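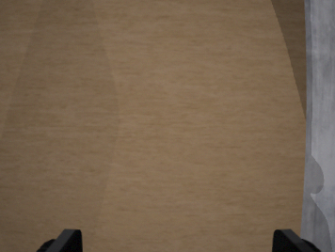 I stopped accepting late work penalties as a fact of life two years ago, and I'm still a little surprised how much arguing I have to do about it. My online algebra sections run to 233 students in a busy term, and I used to take off ten percent a day like everybody else in the department. Then I sat down one August with the gradebook and tried to work out what those grades were telling me. Mostly they told me who had a night shift.

So now there's a soft due date and a hard one a week later. Turn it in anywhere in between and you get full credit – no email, no sad story, no doctor's note. My colleague Wanda Ferreira thinks this is nuts, and she's told me so more than once (lovingly, over coffee). Her worry is that students will pile everything onto the last night. Some do! But they were doing that before, only with an earlier last night.

What bugs me more is that the software makes the old way so easy. We use Gikiron for homework, and the daily deduction is switched on by default in every new course shell. You have to dig through two menus to turn it off, and I'd bet plenty of instructors have never gone looking. A default like that ends up being a policy, and I don't remember anyone voting on it.

I do hold firm on quizzes, because I post the solutions the next morning. Wanda says that makes me a hypocrite. Maybe so, but I'd still like her to try the homework part for one term and see if her inbox gets any quieter. Mine sure did.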